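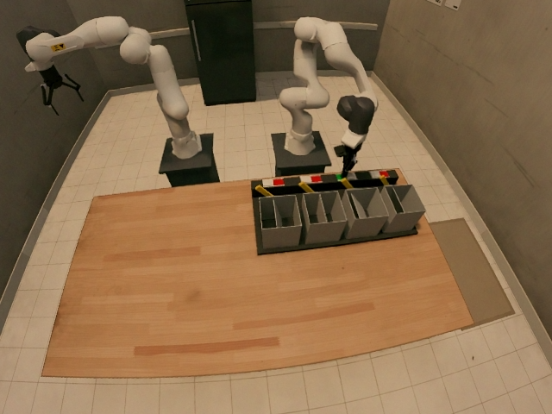
What oil does the Pukora 200 take after a rebuild?
Plain 30 weight for the first 282 miles, then drain it and go to whatever you normally run.

Nathalie Desjardins wrote:
> Mine is back together but it smokes on startup.
> Rings are new, from Driltwood. Should I pull the
> head again or keep riding?

Keep riding for now. New rings need some load before they seat, so use the hills and don't let it idle long.

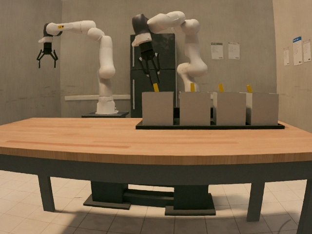
If it still smokes once you've changed the oil, look at the valve stem seals. There are 2 and they go hard when a bike sits. Nguyen stocks them, and the Erine ones fit too if you trim the lip.

Check the breather hose as well. Mine was pinched under the tank and I blamed the rings for a whole September.
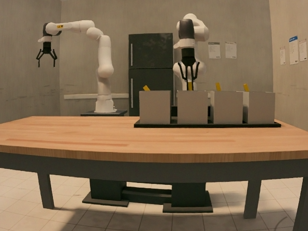 Workbench with four gray boxes on a black tray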